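Ciência > Crianças > Como funciona

Por que as ferramentas deixam a gente mais forte?
Por Dinesh Nishad — outubro

Tente soltar um parafuso só com os dedos. Difícil, né? Com uma ferramenta, fica moleza!
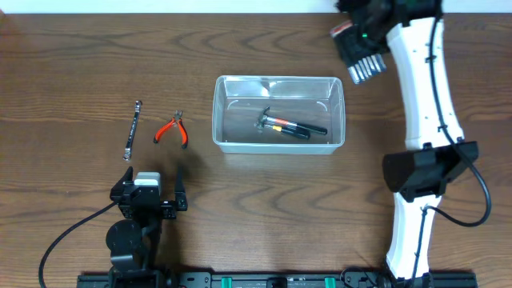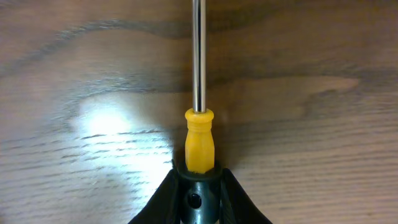 Um alicate e uma chave na mesa; depois, uma chave de fenda de cabo amarelo.

O segredo se chama alavanca — e ela é incrível! Quanto mais longe do parafuso você empurra, menos força precisa fazer. A gangorra do parque usa a mesma ideia: sentando bem na ponta, você levanta até um adulto que fique perto do meio!

Leia também
Por que o gelo boia?
Como nasce um arco-íris
10 perguntas sobre ímãs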